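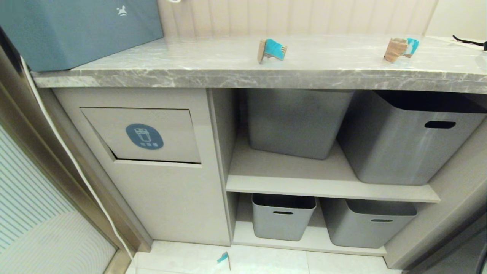
本页最后修改:八月,晚上 11:40

去 Quiroga 石材厂开放日回来,腿酸了两天,照片存了一大堆,趁还没忘光先写下来。上一篇写 Stesus 老城那家面包店的时候,有人留言问我附近那个采石场能不能进去看,当时我回的是"不知道,应该不行吧"。结果可以!每年八月开一次门,要提前写邮件报名,我是看到镇上公交站贴的告示才知道的。

先说怎么去。从 Stesus 汽车站坐 Pladetti 的班车,终点站下,下来以后还得沿着一条很晒的土路走一段上坡。班车上午只有一趟,我差点没赶上,因为在车站门口买桃子的时候跟摊主聊过头了(桃子很甜,值得)。司机听说我去石材厂,特意在岔路口多停了一会儿,指给我看哪条是上山的路。事后证明他指的那条比导航上的近得多,导航那条要绕过一个养羊的院子,同行一对老夫妻就是从那边来的,鞋上全是泥,还跟羊打了个照面。

厂门口没有我想象中的大牌子,就是一块立着的毛石,上面刻了 Quiroga,字槽里长了点青苔。签到在接待处,灰色大理石的台面,纹路有深有浅,夹着白的,靠里面那一截还泛着光。我趁排队摸了一下台面前沿。等的时候大家都在摸,一排人低着头摸桌子,有点好笑。签完名每人领一顶安全帽和一副耳塞,帽子的扣带特别难调,我后面那位大姐帮我弄了半天。

带我们的是 Nahuel Gallardo,在厂里干了大半辈子,先是开叉车,后来管荒料场,现在说是"什么都管一点,什么都不归我管"。他说话很快,手势很大,讲到兴头上会忘了往前走,于是整个队伍就堵在路中间。后面那组的讲解员催了他好几次。

第一站是采石的坑。我以前以为采石头是用炸的,轰一声,然后捡。Nahuel 听了我这个想法,表情很复杂。他说炸出来的石头里面全是暗裂,做路基可以,做板材一锯就散。他们用的是绳锯,一根套着金刚石串珠的钢丝绳,从打好的孔里穿过去,接成一个圈,让它转着往石头里磨,一边磨一边浇水。听上去挺温柔的对吧,但是要切下一大块,得磨上好久,而且中间绳子断了会甩出来,所以机器开着的时候谁都不许站在绳子那条线上。开放日当天坑里停工,我们只能看切好的面。那个面真的很平!好几层楼高的一堵白墙,太阳照上去眼睛都睁不开。我没带墨镜,全程眯着,后来看别人给我拍的照片,每张都像在生气。

坑底有一汪水,颜色绿得不像真的。有个小朋友问能不能游泳,Nahuel 说水很冷,而且他年轻的时候有人把一只靴子掉进去,到现在也没捞上来。小朋友立刻对靴子产生了巨大的兴趣,之后不管讲什么,他都要问一句那个靴子多大码。

这里出的石头主要有一种,当地叫 Trudilora,浅灰底,深灰和白的筋。Nahuel 说买家看板子跟挑西瓜似的,各有各的迷信。有人非要筋斜着走,有人只要一片干净的底色,最好什么都没有。他自己喜欢"乱的",越乱越好,他家厨房台面就是用别人退回来的板子做的,花得像打翻了墨水。退货的理由他记得很清楚:客户说看着头晕。

从坑里上来就是荒料场,一块块方方正正的大石头码在那里,侧面用红漆写着编号。我在一块写着 261 的前面站了挺久,因为它有一面锯得很齐,另一面还是毛的,粗糙得跟山上一样,两面看着完全不像一个东西。Nahuel 看我不走,过来讲了它的事。这块当初切出来的时候大家都挺高兴,结果过了一个冬天,侧面慢慢显出一条细线,从上到下。有线的荒料就不好卖了,可是锯成小块又可惜,于是一直搁着,一搁就是好几年。他现在每天上班经过都会拍它一下。他还教我们怎么听石头:拿小锤子敲,声音脆、有点回响的是好料;闷的,里面多半有问题。每个人都试了一下,我敲了半天,老实讲听着都差不多。同行的老先生倒是一敲一个准,问了才知道人家以前是给钢琴调音的。

接着进锯板车间,耳塞这时候就派上用场了。车间里开了一台大锯给我们看,许多条锯片并排,来来回回地推,像在切一大块豆腐,只不过这块豆腐要切很久很久。地上到处是灰白的泥浆水,顺着沟流到外面的池子里。我问那些泥怎么办,答案是沉下来压成饼,一部分拉去做砖,一部分给人填坑。有个本地人插嘴说他爷爷那会儿是直接倒河里的,河有好几年是牛奶色的,鱼当然也没有了。Nahuel 没反驳,说那时候确实是这样,后来镇上闹了一场,才修的池子。这一段气氛有一点点沉,不过我觉得他们愿意当着参观的人讲,挺好的。

水的事我又追问了几句(我对这种东西总是特别好奇)。锯石头要用很多水,池子里沉清的水会抽回来接着用,夏天旱的时候还是不够,所以八月他们本来就减产,开放日放在这个月也有这层考虑。还有一个原因是八月一半的人去海边了,Nahuel 说完自己先笑了。

锯完的板子竖着排在架子上,一张挨一张,可以像翻书一样看。这里讲了一个我觉得特别有意思的东西:同一块石头相邻的两张板,把其中一张翻过来,花纹就是对称的,拼在一起像蝴蝶翅膀。酒店大堂里那种大面积对花的墙面就是这么来的,所以板子锯出来以后顺序绝对不能乱,每张都要写号。听说有一年一个暑期工好心把架子"整理"了一遍,按大小排的,看着整齐极了。后来几个老师傅在院子里把板子铺了一地,像拼拼图那样对了好些天才对回来。那个暑期工呢?现在是车间主任。

中午休息。厂里在院子的树荫下支了长桌,面包、羊奶酪、番茄、一大锅豆子炖肉,还有当地那种喝着像果汁但后劲很大的酒。要付一点钱,往盒子里放就行。我跟那对踩了泥的老夫妻坐一起,他们每年都来,原因是他们家楼梯是这里的石头做的,有一级踩裂了,年年来问有没有颜色对得上的边角料,年年没有。今年居然有了!老太太从包里掏出一小片旧石头对着比,比完高兴得给我倒了满满一杯,下午的前半段我走路有点飘。

下午分组,可以选看打磨或者看手工。我选了手工,这一组人少,在院子后面一间老房子里,比外面凉快多了。

带手工组的是 Aranka Kozma,修复师,平时给教堂和老房子补石雕。她跟 Nahuel 完全相反,话很少,声音也小,大家不由自主地就安静下来围过去。她正在补一段窗台上的花饰,原来的叶子断了一截,她先用石膏做出缺的那块,满意了再照着凿。工具摆在一块旧毯子上,有平口的,有尖的,还有像小耙子一样带齿的。带齿的那种用来把面找平,留下一道一道的印子。她说看老建筑的时候可以找这种印子,每个石匠握凿子的角度不一样,印子的方向也不一样,看多了能认出哪一片墙是同一个人做的。左撇子尤其好认。

我回来以后在 Stesus 老城又走了一圈,专门看墙根,真让我找到一片印子全往另一边斜的!在教堂北门右手边,大家去的话可以看看。

她让我们每人试着凿几下。我拿到的是一小块边角料,任务很简单,凿一条直线。她示范的时候锤子几乎没怎么抬,嗒嗒嗒,一条又细又直的槽就出来了。到我手里,第一下打滑,第二下崩掉一个角,后面就不好意思描述了。她走过来看了一眼,说手太紧,锤子自己有重量,让它落下去就好。松下来以后确实顺一些,但我那条"直线"最后还是像一条喝多了的蛇(可能跟中午那杯酒也有关系)。石头她让我带回家了,现在压在我书桌的一摞账单上。

有人问修复用的石头要不要做旧,让它跟老的看起来一样。Aranka 想了一会儿才答。她说远看应该是一体的,凑近了应该看得出来哪里是补的,她会故意让新的那块低一点点。又有人问,万一客户要求完全看不出来呢?她说那就找别人做。讲得很平静,接着就低头干活了。我好喜欢她。

打磨那一组回来的人兴奋得不行,说看到一块灰扑扑的板子过了几道磨头以后颜色整个变深了,筋全部跳出来。粗的磨头先上,越换越细,最后一道下来能照见人脸。我没看到,有点遗憾,明年吧。不过他们也告诉我一件实用的事:家里的大理石台面别用醋擦,柠檬汁滴上去也要赶紧抹掉,酸会把亮面咬出一块一块的哑印,擦是擦不回来的,只能重新磨。我家窗台上那几个神秘的圈终于破案了,是我自己切柠檬切的。

走之前有一个小集市,卖边角料和小东西,杯垫、书挡、擀面杖,还有切得歪歪扭扭的骰子。杯垫背面贴了毛毡,手感不错,我拿了一套。擀面杖想买,拎了一下,放弃了,我还要背着它走下山呢。有个人买了一整块洗手盆,问能不能帮忙送到车站,Nahuel 二话不说开了叉车。一辆叉车托着一个洗手盆慢慢开下土路,后面跟着一串走路的人,我是其中一个。

几点给想去的人:

报名要写邮件,写早一点,我写的时候已经排在候补里,后来有人退了才轮上。回信只有一句话,"可以来,穿硬底鞋",没有别的信息,不用慌,到了门口自然有人管你。

鞋真的要硬底,坑边上全是碎石。有个穿凉鞋的姑娘被留在了荒料场那边,没让下坑。

带墨镜带水。坑里一点阴凉都没有,白石头反光,比站在沙滩上还晒,我脖子后面到今天还在脱皮。

小孩可以去,但车间很吵,给小朋友的耳塞偏大,自己带耳罩比较好。手工那间屋子对小孩很友好,Aranka 给他们用的是软一点的石头,那个惦记靴子的小朋友刻了一只靴子,刻得比我好。

厕所在接待处后面,坑那边没有。

回程的班车下午也只有一趟,错过了就得打电话叫车,山上信号时有时无。我们那天大家是一起走下去的,等车的时候老先生用我那块石头和一把钥匙敲了一段曲子给小朋友听,敲得还真有调。

评论区如果有人知道 Stesus 教堂北门那片墙是什么年代的,麻烦告诉我一声,我问了面包店老板,他说"很老",再问,他说"非常老"。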